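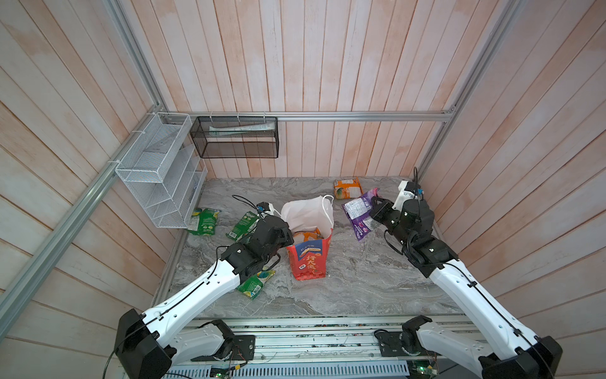
*Tinix two-arm bench cell packing snack bags into a paper carrier. The right gripper holds a purple bag; the left is at the red carrier in the centre.*

# Tinix two-arm bench cell

**Catalogue item 311. Supplied by Grastell to teaching departments, research groups and packing trial sites.**

Tinix is a bench-mounted cell with two robot arms working side by side over a shared surface. It is intended for organisations that wish to study light handling and packing before committing funds to a production line. Both arms are fixed to a common aluminium base rail at the front of the cell, and each carries a small camera at the wrist. The working area is enclosed on three sides.

This page sets out what is included in the purchase, what the buyer is expected to provide, and the matters to be settled before an order is raised. Prices are given by written quotation only.

## Included in the standard order

- Two arms with grippers, fitted to the base rail
- Two wrist cameras with brackets and cables
- One fixed camera for an overall view of the working area
- Three-sided enclosure on an aluminium frame
- Control boards, wired and tested before dispatch
- Studemine recording software, single-site licence
- Printed and electronic manuals
- Installation and one day of operator training

The computer on which Studemine runs is not included. Many departments already hold a suitable machine, and the minimum specification is sent with the quotation. Buyers who prefer to have one supplied should say so at the enquiry stage, as it cannot be added to an order once the delivery date has been confirmed.

## Suitable work

The cell is suited to small, light goods presented on a flat surface: packets, pouches, small cartons and similar items. Soft packaging is a reasonable test of the equipment. A filled pouch changes shape when it is gripped, and a paper carrier can move when something is placed in it, so a trial with these goods gives a fair indication of how much operator time a task will need. 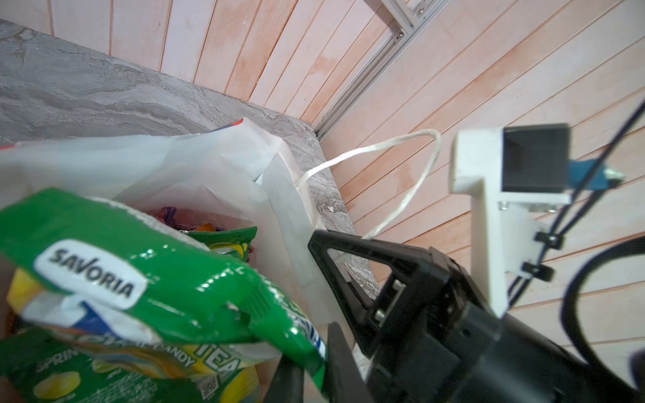
Two arms are specified for work of this sort because one may be needed at the container while the other is occupied with the goods. Buyers whose task involves a rigid tray or a fixed box should consider the Manole single-arm cell, which uses the same arm, gripper and software and costs considerably less. A Manole cell can be extended to a Tinix at a later date if the longer base rail is ordered at the outset. The longer rail is a modest addition to the first invoice and we recommend it wherever a second arm is under discussion.

The equipment is not suitable for unwrapped food, liquids in open vessels, glass, or any item with an exposed blade. It must not be used for goods that will afterwards be sold.

## Planning the space

The cell stands on a bench against a wall or on a freestanding frame. Buyers should allow clear access along the whole of the front edge, where the base rail, boards and wiring are reached for maintenance. An operator should be able to stand at the front without leaning over the arms.

The following should be in place before delivery:

1. A level bench rated for the load stated in the quotation
2. Two switched mains sockets on the same wall as the bench
3. A wired network point
4. Even overhead lighting, with blinds on any window facing the cell
5. A signed risk assessment naming the responsible person

Lighting is the item most often overlooked. Glossy packets reflect strongly, and a cell sited beside an unshaded window will give camera recordings of uneven quality over the course of a day.

The floor and wall finishes of the enclosure may be chosen by the buyer. A patterned floor and boarded walls are available alongside the plain grey finish. Groups intending to compare results between sites should agree on one finish before ordering, as panels are cut to size and cannot be returned.

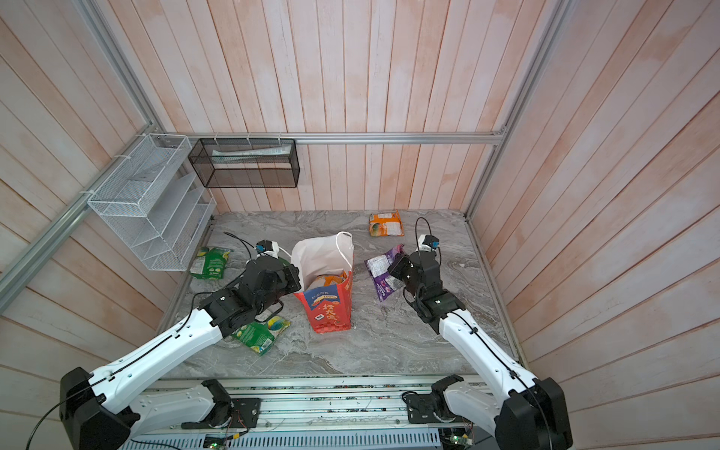 Racks and baskets may be attached to the enclosure frame with cable ties, and no drilling is necessary. These are inexpensive items and are best bought locally once the task has been decided. Any fitting placed on the side walls must remain outside the travel of the arms, and the position should be checked with the power off before the first run.

## Budgeting

A complete budget has more lines than the equipment alone. Applicants to internal funds are advised to enter the following separately:

| Budget line | When payable | Notes |
|---|---|---|
| Tinix cell, standard order | On delivery | Includes installation |
| Computer | Before delivery | Buyer's own or supplied |
| Bench and electrical work | Before delivery | Arranged by the buyer |
| Operator time | Throughout | Usually the largest line |
| Replacement gripper fingers and cables | Yearly | Treated as consumables |
| Test goods and packaging | Throughout | Replace when creased or torn |
| Support agreement | Yearly, after warranty | Optional |

Operator time deserves particular care. Our planning allowance for a first packing task is 156 operator hours, covering setting up, practice, recording and review. Sites with experienced staff may need less. A budget that provides for the equipment and makes no provision for the people using it will not normally lead to a usable set of recordings.

Test goods should be bought in a single batch where possible. Manufacturers alter their packaging without notice, and a change of design partway through a project can make earlier and later recordings difficult to compare.

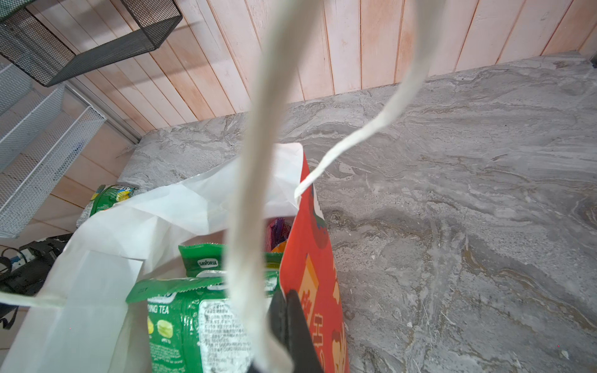

*View from a wrist camera: green snack packets, one a Savoria, in an open paper carrier with a rope handle.*

## Cameras and storage

Each run is recorded from the fixed camera and from both wrists. Three recordings are therefore kept for every attempt, and storage should be sized accordingly. Wrist views show the inside of an open container when the arm is suitably placed, but a handle or a gripper finger may pass close to the lens and obscure part of the view. The fixed camera should be retained in all configurations.

Studemine stores recordings on the buyer's own network. No data is sent to Grastell unless the buyer requests help with a fault and agrees to share the files concerned.

## Warranty and care

The cell carries a three-year warranty on arms, boards and cameras. Gripper fingers, cable clips and cable ties are excluded. Debris should be cleared from the slots of the base rail at the end of each week with a soft brush or a vacuum cleaner on a low setting. Compressed air should not be used near the boards.

Camera cables should be inspected wherever they leave the wrist bracket. Enough slack must be left for the full movement of the wrist, and the cable along each arm should remain in its clips.

## Enquiries and ordering

Requests for quotation should be addressed to Bohdana Mykhailiuk, Equipment Planning, Grastell, quoting item 311. Please state the intended task, the goods to be handled, the room in which the cell will stand and the financial year in which payment is to be made. Quotations requested by Thu 31 May will be held at current prices until the order is placed or the buyer's financial year ends.

Site visits can be arranged for orders of more than one cell.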